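**House diary, Ultby Residence, February. Opened 8:40 a.m.**

The second week of the wardrobe review was given over to the corner bedroom on the Quaye side. The review had been held back by the late return of linen from Hukusham, which delivered shortly after eight and left the cages in the lower hall. The delivery note was signed, with a remark that two of the pillowcases on it belonged to another house. They have been put in a separate bag and will go back with the next collection.

It is recorded that the bedroom was not stripped in advance, as had been agreed. The bed is the only surface in the room large enough for laying out clothing, and it was decided to leave the bottom sheet on and work directly on top of it. The blanket was moved to the side of the bed. The duvet had gone for cleaning and did not have to be considered.

The procedure followed was the one adopted at the start of the review. Tops are laid out first, front upward, and looked over at the collar, underarm and hem before any fold is made. Trousers are folded once down the length and twice across, and placed at the far side of the bed where they are out of the way. Items to be hung are not folded at all. Anything needing repair goes over the chair on the landing, with a slip of paper pinned to it.
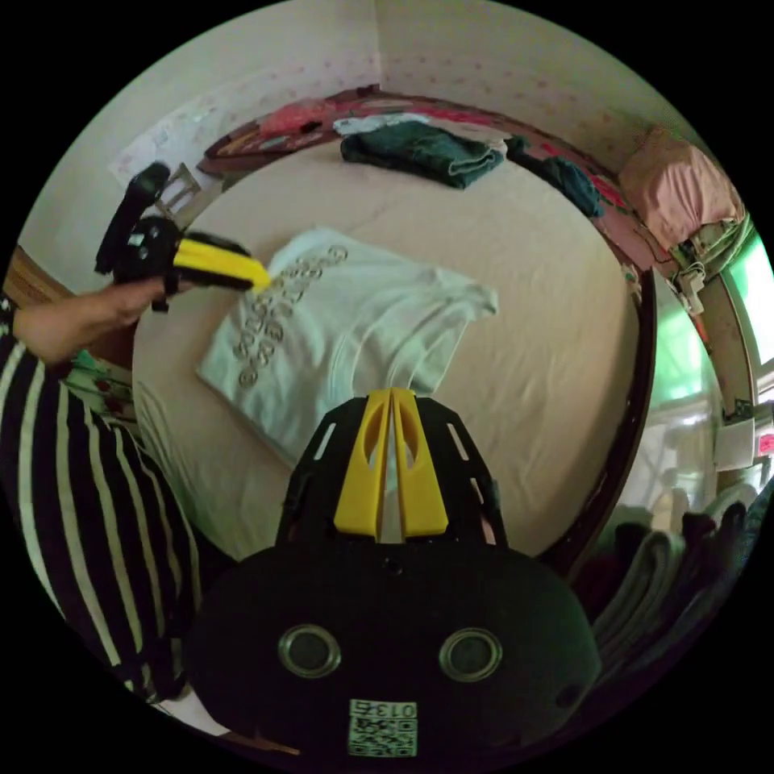 The printed T-shirts again took the longest. The house instruction states that a print should be folded to the inside, and this was questioned during the morning on the grounds that a person looking for a particular shirt in a drawer would prefer to see the print. The point is reasonable. It has been noted for the spring revision of the instruction sheet, and until then the existing wording stands. In practice the shirts done today were folded in thirds with the sleeves turned back, and part of the print was left showing in several cases. No correction was requested.

Hazem Abdel Hamid attended from nine until a little before noon. He had brought the labels ordered in January, a roll of 200, printed with the house name in plain type. They are smaller than the previous stock and lie flatter at the neck. He asked that they be ironed on through a cotton cloth, as the direct heat of the iron had yellowed one of the trial pieces. The trial piece is kept in the drawer of the linen room desk for reference.

A short discussion followed on towels. The previous practice was to keep personal towels with the bath linen, and it has led to confusion at every delivery. With effect from today, a personal towel is to be folded into a rectangle and returned to the bedroom with the clothing it was washed with. Green towels in particular have a history of traveling between rooms. The linen room has been informed orally and a written notice will follow.

Work was suspended at ten for the boiler inspection, which required access to the panel on the landing. The inspector was in the building for less than half an hour. He asked for the service book, which was found on the second attempt, under the key register.

On resuming, the matter of denim was taken up. Three views were expressed on whether jeans should be kept in drawers or on hangers. The drawers in the corner bedroom are shallow, and a pair of jeans folded to the standard size will just go in if it lies flat and nothing is placed above it. Hanging by the cuffs was proposed and tried on one pair. The clips left marks, and the pair was taken down again and folded.

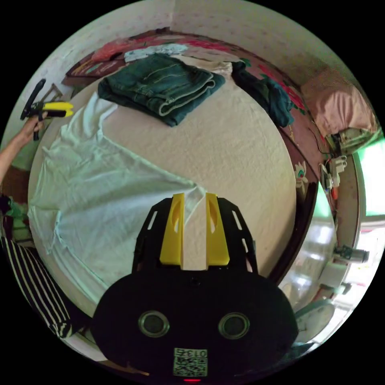
Are jeans to be folded before or after the tops?

They are folded first when they are dry and the bed is clear, and placed toward the far side, leaving the near half of the bed for shirts.

The entry in the instruction sheet reads the other way around. It was written for the folding table in the laundry, where the heavy items are dealt with last, and it was never adapted for work in the bedrooms. A marginal note has been made in the master copy. The copies on the landings will be replaced when the whole sheet is reprinted, and staff have been asked not to write on them in the meantime.

At 11:15 the hanging rack was reviewed. The residence holds 63 matching hangers in the current pattern, all of which are in use, and the remainder are of mixed origin. The agreed principle is that the matching hangers are reserved for shirts and jackets, and the older wire type is to be withdrawn as it becomes free. It was observed that a rack placed near the window side of a bedroom collects dust on the shoulders of dark garments. A linen cover has been requested for each rack. Movurero quoted for these in the autumn, and the quotation will need to be renewed.

The ledge below the window was mentioned in the safety walk. Power strips may be kept on a ledge provided that bedding and pillows are not pushed against them, and provided that the cables do not hang where they can be caught when the bed is made. The wording is that of the electrical notice posted in the lower hall. Residents are to be reminded of it at the next house meeting, in general terms and without reference to any particular room.

A question was also raised concerning drinking bottles. They are permitted in bedrooms. They should stand upright and away from clothing that is being sorted. No further rule is considered necessary.

The sheets were reviewed next. Flat sheets had been coming back from Hukusham folded to a size that does not match our shelves, and every one has had to be shaken out and folded again. The supplier has now been sent the shelf measurements twice. This morning's delivery was of the wrong size as before. It was agreed to refold on the bed, one at a time, and to write a firmer letter. A draft was prepared over lunch and is in the outgoing tray. It asks for a reply before the end of the month and is, in the view of the undersigned, courteous throughout.

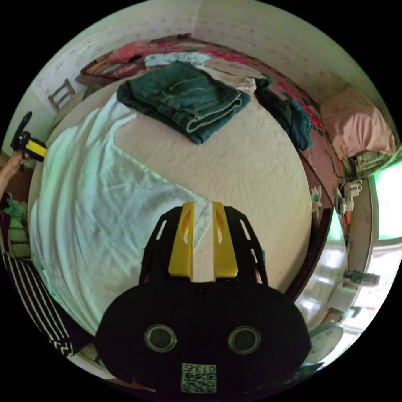
*Corner bedroom: jeans folded near the top of the bed, white sheet loose across the left half.*

Lunch was taken in two sittings. The kitchen had prepared lentil soup and the bread that was left from the previous evening, toasted. The afternoon began at one o'clock with a shorter team, as two members had been called to the front office to help with the mailing.

Mending was examined before anything else was put away. One hem was sewn at once on the landing chair. A light blue shirt with a weak seam at the cuff was set aside for the sewing afternoon, together with two pillowcases that had lost their ties. The mending basket is now full, and it is proposed that the sewing afternoon be brought forward. Thread in the darker green is nearly finished. The order form has been completed for thread, a packet of needles and one pair of small scissors, the last pair having gone missing from the linen room without explanation.

The bed itself was inspected with the mattress raised. The slats are sound. The floral panels along the edge of the frame are to be wiped with a barely damp cloth and dried immediately. Polish is not to be used on them, as it clouds the pattern, and a tin of polish found in the cleaning cupboard has been relabeled for the stair rail only.

A further item concerned how a T-shirt is to be straightened. Several methods are in use in the house. Some staff smooth it by hand from the collar down. Others lift it by the shoulders, give it one shake and lay it down again, and this second method produces fewer creases across the front where there is heavy printing. The undersigned has no preference, provided that the garment is not pulled sideways at the neck. Stretched necks were the most frequent complaint recorded in the comments book last year and should not be allowed to become so again.
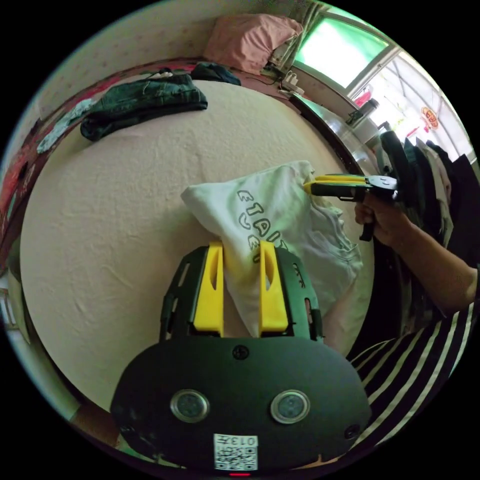 By 2:30 the tops were ready to be put away, and the drawers were lined with fresh paper. The old lining had been in place for a considerable time and came out in strips. A receipt, a button and a bus ticket were found beneath it. The button matches nothing at present in the room and has been placed in the button jar.

The inventory sheet was then brought up to date. The house total for personal clothing entered in the review so far stands at roughly 300 items, and the corner bedroom has been signed off subject to the mending. The discrepancy noted last week in the count of towels has been traced to a page that was entered twice. The duplicate has been struck through in red and initialed.

It remains to be decided whether the review should proceed to the attic bedrooms next or return to the Quaye side for the remaining two rooms. The attic is cold at this time of year and the light goes early. Hazem Abdel Hamid favors finishing the side already begun, and the undersigned is inclined to agree. The schedule will be amended accordingly and posted by the linen room door.

Outstanding at the close of the day:

- Letter to Hukusham, to be signed and sent
- Renewed quotation for rack covers
- Notice on personal towels
- Pillowcases for return with the next collection
- Dark green thread

The iron was unplugged at 4:10 and the linen room locked. The spare key was returned to hook 106.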